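Como comunicar um crime e acompanhar o processo
Guia do munícipe — Serviço de Apoio à Vítima de Birton

O presente guia destina-se a quem tenha sido vítima ou testemunha de agressão, furto ou ameaça na área do município de Birton. Em caso de perigo imediato, deve ligar-se sempre para o número de emergência antes de seguir qualquer dos passos abaixo.

1. Registar os factos
Anote, logo que possível, a hora, o local e a descrição das pessoas envolvidas. Guarde mensagens, recibos e fotografias nos ficheiros originais, sem cortes nem filtros.

2. Apresentar a queixa
A queixa pode ser apresentada na esquadra de Dovbridge ou no posto da Rua Skinner, mediante documento de identificação. O atendimento demora, em regra, uns 50 minutos. Solicite a leitura integral do auto antes de o assinar e peça que sejam corrigidas as imprecisões.

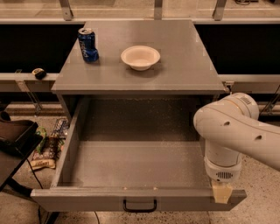
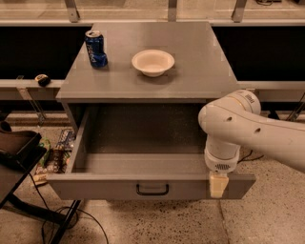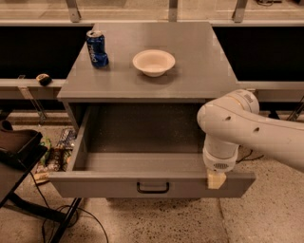 3. Conservar o comprovativo
No final do atendimento é entregue um comprovativo com o número do processo. Este número será exigido em todos os contactos posteriores — incluindo os efetuados pelo portal Siron.

4. Entregar elementos adicionais
Os documentos em falta devem ser remetidos no prazo de 5 dias. Os ficheiros de vídeo são aceites em suporte físico ou através do portal, com indicação do número do processo.

5. Pedir informações sobre o andamento
Decorridos 60 dias sem notificação, o queixoso pode requerer informação por escrito, ao cuidado de Kauko Ahonen, coordenador do serviço. As testemunhas que necessitem de intérprete devem indicá-lo no mesmo requerimento.

Os pedidos de apoio jurídico são recebidos até às 16h00, no balcão de Dovbridge.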